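**Unit 2: Spur gear geometry**
Notes by Marek Oravec. Read before the tooth-counting lab.

These notes cover the terms used to size a pair of spur gears on parallel shafts. Metric units are used throughout. Helical and bevel gears come later and follow different rules for pitch and thrust.

## Basic terms

The *pitch circle* is the imaginary circle on which two meshing gears roll without slipping. Its diameter, *d*, is not something you can measure directly with calipers. What calipers give you is the outside diameter, taken over the tips of the teeth.

The *module*, *m*, is the pitch diameter divided by the number of teeth, *z*:

m = d / z

Two gears will mesh only if they share the same module and the same pressure angle. Most stock gears use a pressure angle of 20°. Older parts may be cut at 14.5°, and the two should never be mixed, even when the teeth look alike.

For a standard full-depth tooth:

- Addendum (pitch circle to tip): 1.0 m
- Dedendum (pitch circle to root): 1.25 m
- Outside diameter: m(z + 2)

The smaller gear of a pair is called the pinion. The larger is usually just called the gear, or the wheel in British texts. 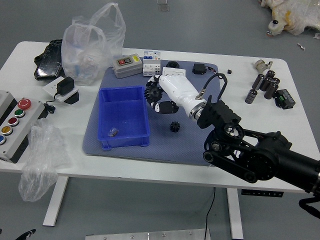

## Ratio and center distance

The ratio of a pair is the number of teeth on the driven gear divided by the number on the driver. Output speed falls by this ratio. Output torque rises by the same ratio, less friction losses.

The center distance is half the sum of the pitch diameters:

a = m(z₁ + z₂) / 2

**Worked case.** A pinion with 21 teeth drives a gear with 42 teeth, module 2 mm.

- Pitch diameters: 42 mm and 84 mm
- Center distance: 63 mm
- Ratio: 2

If the shafts are set closer than 63 mm, backlash shrinks and the teeth may bind. If they are set farther apart, backlash grows. Involute teeth keep a constant speed ratio under small errors in center distance, but the contact ratio drops as the shafts move apart.

## Undercutting

When a pinion has too few teeth, the cutter removes material near the root. This weakens the tooth and shortens the useful part of the profile. For a 20° full-depth tooth, the theoretical limit is 17 teeth. Smaller pinions are made with profile shift, which moves the cutter outward from the blank. A shifted gear has a larger outside diameter than the formula above predicts, so do not use that formula to find its module.

## Before the lab

Work out the module, both outside diameters and the center distance for a 20-tooth pinion and a 111-tooth gear with a pinion pitch diameter of 30 mm. Show units on every line.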